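Shop Tips: House Rules for a Bench With Robot Gear On It

I get asked for my bench rules more than anything else on this page, so I finally typed them up. They started on the back of a Provmont parts envelope back in March, when Kavitha Nambiar and I were sharing one table and two very different ideas of what "tidy" means. She won most of the arguments, and I've kept her versions.

Power first. Anything with a motor gets switched off at the wall before you reach into it, and I mean at the wall. Software stop buttons are handy for stopping a job, but I don't trust my fingers to one. If two people are working, whoever has their hands in the machine holds the plug. It sounds silly the first time, and then you stop noticing you do it.

Pick one word for stop. Ours is "off." We used to say "wait" and "hang on" and "okay," and okay is a terrible word because it means go and stop about equally. Caroline Owino, who taught me most of what I know about jigs, made her students say it out loud before every run.

Label your tools by what they're holding that day. A strip of masking tape and a marker will do - peel it off when you're done. I lost most of an afternoon once to a Herkix wrist bracket that had been swapped left for right, and the tape would've saved me.

Write down your settings before you change them. I keep a cheap notebook with numbered pages, and one line per change is plenty. Grip force was 55 percent, now it's 40, felt better on the brush handle, that kind of thing. You will not remember it tomorrow (I never do!).

Set a speed limit for anything new. First pass at a crawl, second pass at half, and full speed only once you've watched the whole motion through with your hand near the switch. Roughly 17 minutes of dull watching has saved me a lot of bent plastic.

Keep food and drinks on a different table. Yes, even the mug with the lid.

Sweeping up is a task like any other, and it deserves its own rule when you're doing it with hand-held grippers. Mine is that you close both jaws on the handles and give each tool a gentle wiggle before it touches the mess. Then dustpan in the left, brush in the right, bristles angled down, and a little pile of crumpled white paper scraps between them is a fine thing to practice on. Let each cable hang back along your wrist so it doesn't drag through the pile, and save the crumbs and the sticky stuff until you can do paper without thinking about it.
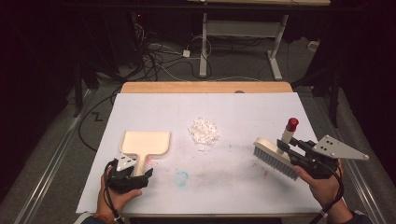
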